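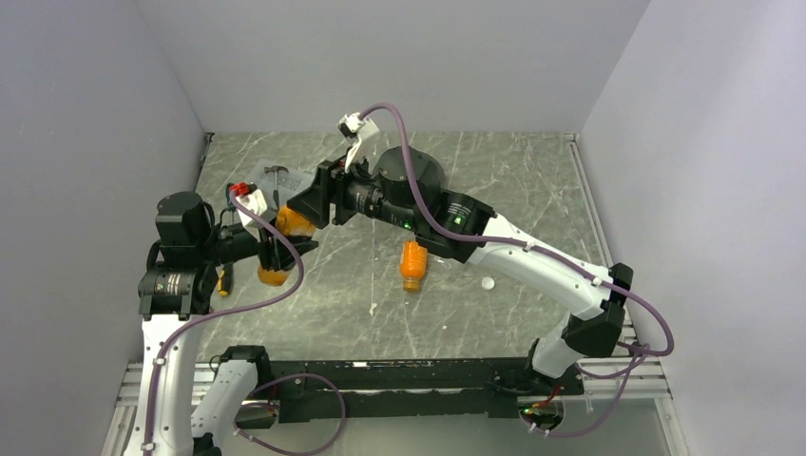

Horneck packing plant hands the end-of-line sorting to two robot arms

Flastham - Dec 18, 2019

I've been driving past the Horneck plant on my way to work for years, so when they invited me in to see the new sorting cell, I said yes before I'd even checked my calendar! The cell has been running next to line 8 since June, and it does a job most people on the floor used to draw straws over. Mixed returns come back from the stores in one big jumble - bottles, caps, hand tools, trays - and somebody has to pick through it all.

That somebody used to be Tatiana Ševčík and three others on the early shift. Now Tatiana looks after the arms. She sets out the trial items on the tabletop, watches how the grippers come at them, and fixes the settings when they grab something badly. "My wrists are happier," she told me. "My head is more tired. I go home and I'm still thinking about bottles."

The cell gets through 1239 items on a normal shift (the old hand-sorting record was 1000, and people still argue about who set it). Bottles are the fussy part, especially when one is lying on its side near another arm's path. Hammers and screwdrivers are easier, according to Tatiana, though she still likes to check those herself.

No jobs have gone so far. Wanting Kong, who runs the floor, says all 105 people are still on the payroll, and the three other sorters have moved over to shipping. Not everybody is thrilled about that. Shipping starts later, and one man I chatted with by the coffee machine misses getting home in time for his kids' school pickup. The pay grade for Tatiana's new role is still being talked over too, and she'd like that settled before the spring.

Horneck's sister plant in Plakdale is next in line for a cell of its own. Wanting is sending Tatiana over for the first two weeks to train the crew, and she's already asked for a room at the hotel with the good breakfast.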